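Open day at the Watholm bakery school, 26/08/2018

I had wanted to see the bakery school in Watholm for a long time, and this year the open day finally came when I was free. I took the early ferry with my colleague Hanne Sjöberg. The crossing is 40 minutes and the coffee on board is not good, so I recommend to bring your own. From the harbor you walk up the hill, past the church, and then you can already smell the rye.

Bread with a green speckled spread, and a toasted slice with a speckled surface.

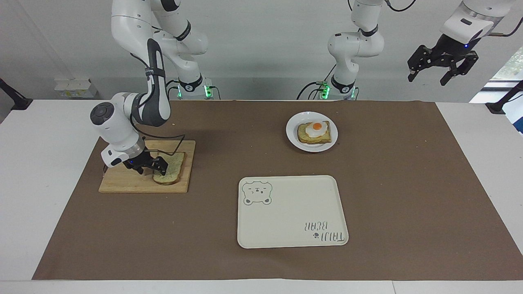
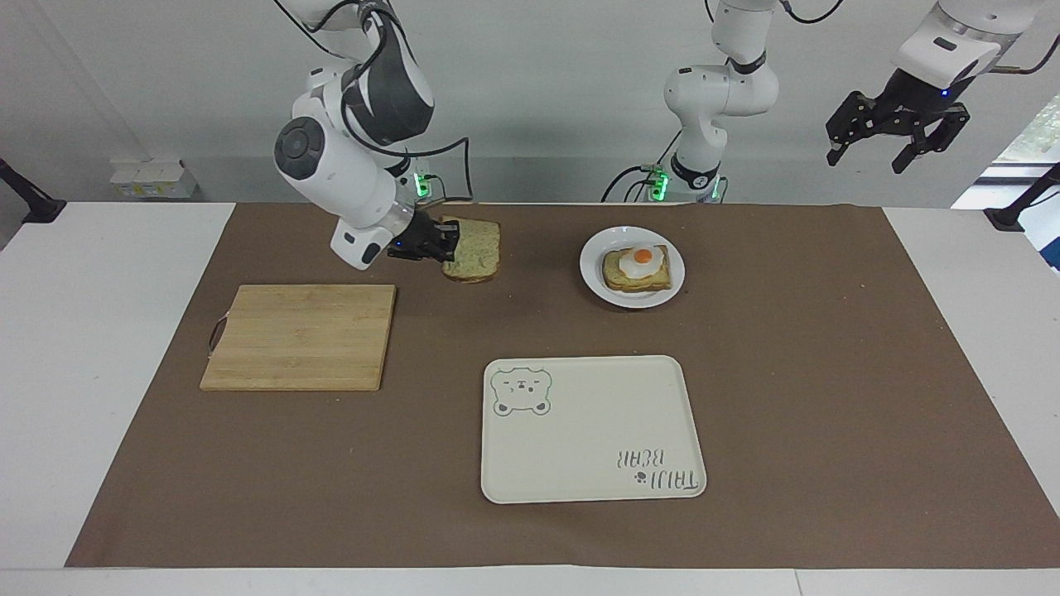 The school is in the old Lindqvist mill, a yellow brick building with very small windows. Entrance was free, but for the guided tour you had to put your name on a paper at the door. Each group was for 20 persons. We were in the second group, and our guide was Aino Nieminen, who teaches the sourdough course. She spoke slowly and clearly, and I was grateful for this.

We began in the flour store on the ground floor. It is kept cool all year, and the sacks stand on wooden pallets away from the wall. Aino let us feel three kinds of rye flour between the fingers. The coarse one was almost like sand. She said that students often choose the finest flour in the beginning and later go back to the coarse one, when they have learned to wait for the dough.

After this we went up to the oven hall. The big oven is from the time of the mill and it was repaired by a firm called Flotari. The stone floor of it had to be changed completely, and the work took one whole winter. It is heated with birch. In the morning they had baked 317 loaves for the open day, and when we came there were still some on the shelves with the crust cracking — a very nice sound, like small steps on ice.

The part I liked most was the room for the starters. They have them in glass jars with the names of the students on paper tape. The school's own starter is named Wivau, and it is fed two times every day, also on holidays. You could buy a small portion to take home. Hanne bought one and carried it in her hat on the ferry, because her bag was full of buns.

We ate lunch in the yard. There was pea soup, dark bread and salted butter, and the line was long but it moved quickly. I think there should be more tables for next year, as many people had to eat standing. The toilets were also difficult to find, and the sign pointed to the wrong door.

The next evening courses start in September. The weekend course in rye baking costs 940 kronor with flour included, and you must bring an apron and a bowl with a lid. I have put my name on the waiting list. The last ferry back leaves before the school closes its doors, so look at the timetable first.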